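December, wheat book, second entry

Start 8.40. Picking up the roll problem from yesterday, notes were a mess so redoing them.

Aim: one continuous price line for the nearby feed wheat contract, no fake jumps on roll days. Then compare with the cash price at the farm gate and see if the gap (basis) does anything useful before harvest.

Data in: 577 trading days from the Flekosine feed. After dropping days with no settlement price, and days where only the far contract traded, 432 left. That's a lot to lose. Most of the drops are in the two thin summers. Need to check whether Flekosine leaves a blank when volume is nil or carries the old price forward. Looks like it does both, depending on the month. Emailed their help desk, no reply by lunch.

First go – roll on last trading day. Awful. The last week before expiry is all noise, hardly anyone left in the contract, and one big print moves it. The joined line gets a step every time. Scrapped.

Second go – roll when open interest in the next contract passes the nearby one. Better. Steps much smaller. But it rolled, then rolled back, then rolled again within a few days, as the two were neck and neck. Added a rule: once rolled, stay rolled. Should have had that from the start.

Ran both in Mai. Mai wants dates day-first, Flekosine ships them month-first, and of course it doesn't complain when the day is under thirteen, just swaps them. Lost an hour to that. Wrote a check at the top of the script – if dates don't run in order, stop. Please leave it in, whoever uses this next.

Back-adjusting: tried adding the gap and also scaling by ratio. Adding gives silly prices at the far end, lower than anything that was ever paid. Ratio keeps the percent moves right but the levels mean nothing. For the basis we need true levels, so no adjustment at all there, just the raw nearby and a flag on roll days. Keep the ratio series for the returns work only. Two files, named so they can't get mixed up:
wheat_raw_flagged
wheat_ratio_returns

Seperate folder for each on Tustis. Do not copy one into the other to "tidy up". 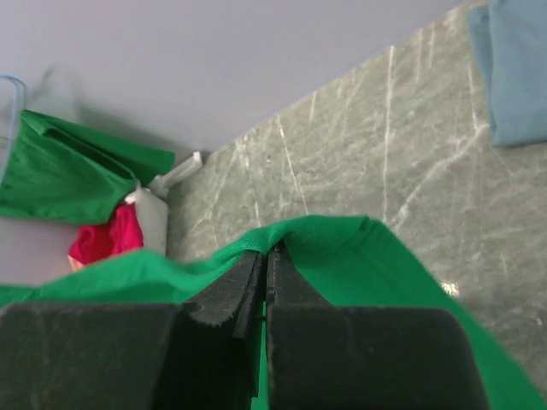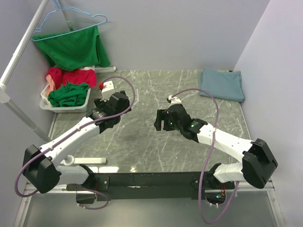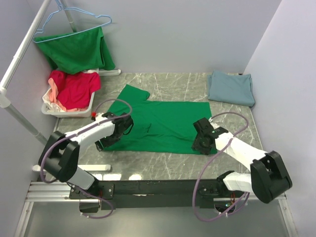 Linnet Askwith
Research analyst, grains and feed

13.15. Back on. Cash prices now.

Cash comes from the Sonora sheet, weekly, typed in by hand. Futures are daily. Lined them up by taking the futures settlement on the same day as the cash quote. Where that day was a holiday took the one before. Do NOT average the week – tried it, and it smooths out exactly the bit we want to look at.

Units. Sonora has some old rows in pounds per hundredweight, rest in pounds per tonne. Obvious once plotted, the line falls off a cliff and climbs back. Converted the old ones and marked them yellow. Original values kept in the end column.

Delivery terms also not the same all the way through. Earlier rows are ex-farm, later ones say delivered. Haulage is in one and not the other. Can't compare across the change without taking haulage off, and I don't have a good haulage figure for the early part. For now only using the ex-farm stretch. Short, but at least its all the same thing.

Basis plot, ex-farm stretch: cash under futures nearly all the time, as expected. Gap widens going into harvest, narrows again through winter. Nothing new there, any merchant would tell you the same. What I wanted to know was whether a narrow gap in spring says anything about the old crop / new crop spread. Plotted one against the other. Cloud. Perhaps a slight lean to it, but take out two points and the lean goes. Both of those points fall next to roll days. Suspicious. Not writing that up as a result.

Tried the same with a month's lag. Same cloud.

15.50. Flekosine replied. Blank means no trade and no settlement. Carried price means no trade but a settlement was "indicated". So carried ones are usable for levels and shouldn't be used for returns, they show up as zero moves and make the market look calmer than it was. My volatility numbers from last month will be too low then. Need redoing before anyone quotes them.

Still to do:
– rebuild ratio file without carried prices
– rerun last month's volatility, note old and new side by side
– ask the Sonora lot when the switch to delivered happened, the exact row
– haulage, even a rough flat figure would help
– proper look at the two roll-day points, pull the volume for each
– barley? same script should work but contract months differ, check first

Mai licence runs out end of the month, someone needs to renew. Script saved on Tustis, version with the date check. Old version deleted.

Stop 17.20.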